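Heiskanen opens its doors to anyone who has ever been frightened of the network cupboard

New Dodis course teaches office managers, school staff and the merely curious how to plug in, label and look after a small network rack

4 July 2022

Heiskanen, the family-run cabling firm, is delighted to announce the launch of Dodis, a short and friendly course in looking after a small network rack, held in the practice room at the back of the company's own workshop. Booking opens today for the first 100 places, and the first groups will be welcomed in as soon as the kettle has been moved to a more sensible shelf.

Dodis is meant for the people who find themselves in charge of a cupboard full of cables without ever having asked for it. Every office seems to have one of these people, and so do most schools, dental surgeries, village libraries and garden centres. They were standing closest when the last person left, or they once mended the printer, and from that day on they have been the one who gets the telephone call when the internet stops. Heiskanen has been meeting them for years on its call-outs, and has grown very fond of them.

"We would arrive at a job and there would be somebody hovering in the doorway, very apologetic, telling us they hadn't touched anything," says Sointu Karppinen, head of training at Heiskanen. "And quite often the whole trouble was one cable that had been pushed nearly all the way into a port and hadn't clicked. It takes a moment to put right. I always felt rather bad writing out the bill for that, and I thought it would be so much nicer if they could have come and spent an afternoon with us first, and had a go at it on equipment that wasn't keeping anybody's business running."

That afternoon has now grown into four, taken one a week. Groups are kept small enough for everybody to get properly close to the rack, and there is no examination at the end of it, though there is cake.

What the four sessions cover

The first session is about looking. People are often surprised that a course on cabling should begin with an hour in which hardly a cable gets moved, but Sointu is firm on this point and has been from the start. Before you unplug anything you ought to be able to say what each box in the rack does, which cables belong to it and where they go when they leave. Learners draw their own map of the practice rack in pencil, and by the end of the session most have drawn it a second time, because the first map has a cable in it that doesn't go anywhere.

The second session is the plugging and unplugging itself. It covers the latch on a network plug and how to release it without snapping it, why a moulded boot over the latch is a blessing in a crowded rack and a nuisance when the boot is a stiff one, how to hold the plug square to the port, and how to listen and feel for the click. Learners are taught to hold the plug and leave the cable alone, and they practise it a good many times over, until the movement becomes quite dull. Sointu considers dullness an excellent sign.

In the third session comes the tidying. Lengths, bends, bundles, ties that can be undone again, and the gentle art of not pulling everything so tight that the next cable can't be got in. There is a part on what belongs on the floor of a cupboard (very little) and a part on dust. Learners are shown how to leave a bit of slack where it will do some good, and how to route a cable to the side of a rack so that it doesn't hang in front of the ports and get caught on a sleeve.

The last session is given over to labels and to the log book, a subject on which Heiskanen's engineers can talk for a very long time. For this part the company has been kindly supported by Sulteck, which has supplied its Stikness wrap-around labels for all the groups booked so far. The first box to arrive held 3796 of them, an odd number that turned out to be the result of a test roll and two people with different ideas about where a roll ends. They are being used up happily.

"A label is a letter to the next person," says Sointu. "It might be you in March, when you've forgotten everything, or it might be someone you never meet. I ask people to write the label as if that person has just run up two flights of stairs and has somebody shouting at them down the telephone. You want it short, and you want it to be the same at both ends of the cable. You would not believe how many cables have a name at one end and a different name at the other."

A real rack to learn on

From the beginning Heiskanen wanted learners to work with ordinary equipment of the sort they would go back to. The practice room has an open-frame rack, with the rails in plain view and their square mounting holes showing, so that it is easy to see how one thing is fixed above another and how much room has been left between them. At the top there is a network switch with two blocks of twelve ports on its front, and directly below the switch a rack-mounted server chassis with its row of drive bays. Learners find the two blocks helpful when they come to make their port plan, as it gives the eye somewhere to rest, and the log book is ruled to match.

Network cable comes in a good many colours, and the course spends a cheerful quarter of an hour on whether they mean anything. In some buildings they do, and blue is for desks and some other colour is for telephones, and the rule is written down and kept to. In others the colour means that this was the cable left in the van. Learners are encouraged to find out which sort of building they have before relying on it.
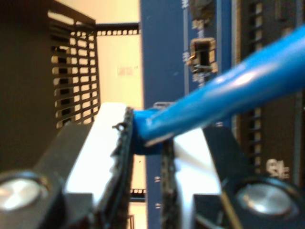 Blue network cable and rack equipment
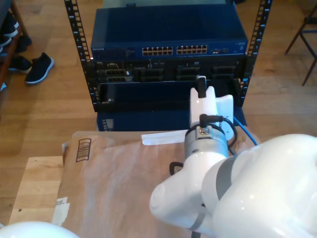

Every learner also takes home the Dodis handbook, 30 pages long and spiral bound so that it will lie flat on top of a filing cabinet while both hands are busy. It has been written by Sointu with a good deal of help, and a good deal of interruption, from the engineers in the next room. There are blank port plans at the back to be copied as often as needed, a page for telephone numbers, and a page headed "Before you ring us" which the company admits may cost it a little trade.

The handbook was tried out over the spring on friends, relations and a few long-standing customers, and it is much the better for their remarks. One tester asked for the word "terminate" to be explained before it was used, and it now is. Another asked for larger drawings of the latch, seen from the side, and those went in as well. A third wrote only "more about dust please", and the dust section was duly made longer.

Why a cabling firm would want its customers to manage without it

Heiskanen has been asked this more than once, chiefly by its own accountant. The answer the company gives is that there is plenty of work in the world that does need an engineer, such as new runs through old walls, faults that come and go, and the moving of whole offices over a weekend. Its people would sooner spend their days on that than on driving across the county to press in a plug. Customers who know their own rack also ask better questions and give better descriptions of what has gone wrong, and the job goes more quickly for everybody.

There is a kinder reason too. Sointu came to cabling from school administration, where she had one of these cupboards herself, and she has never forgotten how it felt to be responsible for something she didn't understand and was a little afraid to touch.

"I used to close the door on it very softly," she says. "I really did think that if I let it bang, the whole school would go off. So when people come in on their first afternoon and stand well back with their coats on, I know just how they feel, and I tell them about my door. By the second week they've generally got their sleeves rolled up and are telling each other off about labels!"

Coming along

Dodis is open to adults of any age and any background. No experience is needed, and neither are any tools, although people who own a small torch are welcome to bring it. Sensible shoes are advised. Learners who would like to bring photographs of their own cupboard for discussion are warmly encouraged to do so, however bad it looks, and may be assured that the engineers have seen worse and will probably tell them about it at length.

Sessions are held in the afternoons, with tea halfway through. The practice room is on the ground floor and can be reached without steps, and there is a stool at the rack for anybody who prefers to work sitting down. Employers wishing to send several people together can ask for a group to themselves, and Heiskanen will do its best to fit the port plans and log book pages to the equipment they have at work.

Places may be booked by telephone or in person at the Heiskanen front counter, where copies of the handbook can be looked through before deciding.

Notes for editors

Heiskanen installs, repairs and looks after network cabling for small businesses, schools and community buildings.

Stikness wrap-around labels are made by Sulteck and are also sold over the counter at Heiskanen.

Sointu Karppinen is available for interview, and journalists are welcome to sit in on a session by arrangement. Please ask for the training desk.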